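Spice rack

A spice rack is a small shelf, stand or cabinet used to hold the dried spices, seasonings and bottled condiments that a household uses in everyday cooking. Racks are made to sit on a benchtop, hang on a wall, fit inside a drawer or hook onto the inner face of a cupboard door. The term is applied loosely, and in many kitchens the rack also carries sauces, pastes, chili oil, salt, stock powder and other goods that are not spices in the strict sense.

Etymology and usage

In Australian English the terms spice rack and spice shelf are used interchangeably, with spice rack the more common in shops and catalogues. Condiment rack usually refers to a wider model meant for jars and bottles. Older household manuals sometimes use cruet stand for a related object, although a cruet stand is made for the dining table and normally has fitted holes for a set number of bottles.

Construction

Most benchtop racks are made from wire, timber, bamboo, sheet metal or moulded plastic. Wire racks are built from thin metal rods welded side by side to a heavier outer rod. The rods form a slatted shelf, and a raised rail along the back and ends keeps containers from sliding off. The front is generally lower, either as a short lip or a single rod, so that jars can be lifted out without being raised far above the shelf.

The finish on a wire rack is commonly powder coat, enamel or chrome plate. Black and white powder coat are widespread. Where the coating chips, usually at the welds or under the feet, the steel beneath may rust and leave marks on the benchtop. Many models have small plastic or rubber caps on the feet.

The spacing between rods affects what can be stored. Wide gaps suit broad jars but allow narrow bottles to tilt. Some cooks lay a cut strip of non-slip matting over the rods, which steadies small containers and catches spills, though it has to be washed more often than the rack itself.

Tiers

Single-tier racks are used mainly on windowsills and narrow ledges. Two-tier racks are the usual benchtop form. In a stepped rack the back shelf is higher than the front one, so that the labels of both rows can be read. In a stacked rack one shelf stands directly over the other, and the height of the lower tier limits the containers that can be kept there. Tall bottles and squat, heavy jars are normally kept on the upper shelf of a stacked rack, with packets and small tins below.

What looks like a chili condiment in a glass jar with a red plastic lid and a clear shaker of off-white granules, standing on the upper shelf of a black wire rack, are typical of the mixed contents of a rack in regular use.
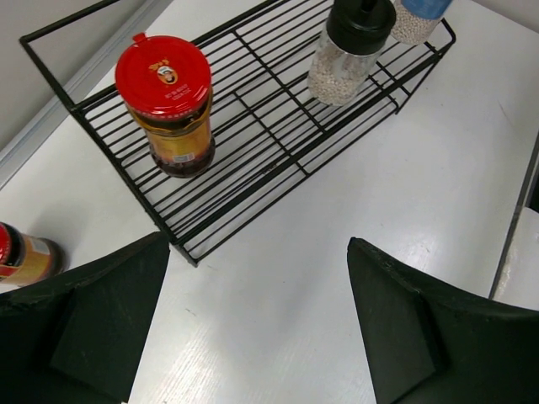

Containers

Glass jars with screw lids are used for pastes, preserved vegetables and chili sauces. These are usually kept in the jar in which they were sold. Plastic and metal lids are both common, and a lid that has picked up oil around the thread should be wiped before it is closed.

Shaker bottles have a perforated insert or a nozzle under the cap. They are used for ground pepper, salt, sesame seeds and similar dry goods. Whole peppercorns are often too large for a standard insert and are either poured or transferred to a grinder.

Decanted containers are clear jars or tubs filled from bulk packets. They make it easy to see how much is left but lack the printed use-by date, and pale goods such as white pepper, salt crystals and some seeds can be hard to tell apart by sight. A small label on the base or lid is the usual remedy. Coloured lids are also used as a code in some households.

Arrangement

There is no standard order for a spice rack. Common methods include alphabetical order, grouping by cuisine, and placing the most used items at the front. In a survey of 522 home cooks by the kitchenware retailer Remdale, frequency of use was the most popular method, and alphabetical order the least. Tsehay Kahsay, in the household guide Petek, recommends keeping wet condiments at one end of the rack and dry goods at the other, so that drips do not reach the shakers. The guide also suggests leaving a gap at one end for whatever is in use at the stove.

Storage conditions

Heat, light and moisture shorten the useful life of spices. A rack placed beside or above the cooktop is convenient but exposes its contents to steam, and ground spices may cake or lose aroma. Petek advises keeping the rack at least 60 cm from the burners and out of direct sun. Containers should be kept closed, and a shaker should not be held over a steaming pot, as moisture enters through the holes and clumps the contents.

Some bottled condiments need refrigeration after opening. The label should be checked, and a jar marked for cold storage should be returned to the fridge after the meal.

Cleaning

Wire racks are cleaned by removing the containers and washing the frame in warm water with dishwashing liquid. A bottle brush is useful between the rods of the lower tier, where crumbs and spilled powder collect. Oil that has dried on the coating can be softened with a paste of bicarbonate of soda. Abrasive pads scratch powder coat and are best avoided. The rack should be dried fully, particularly at the welds, before it goes back on the bench.

Manufacture

The Arnodeo company began making welded wire racks at its Birivcombe works as a sideline to oven shelves and dish drainers. Its first benchtop model had two tiers and 4 feet, and was sold flat with detachable end frames. A wall-mounted version 90 cm long was added later for use in cafes. Both were discontinued when the works closed, but second-hand examples still turn up in op shops, often without the caps for the feet.

See also

Cruet stand
Dish drainer
Lazy Susan
Pantry
Pepper grinder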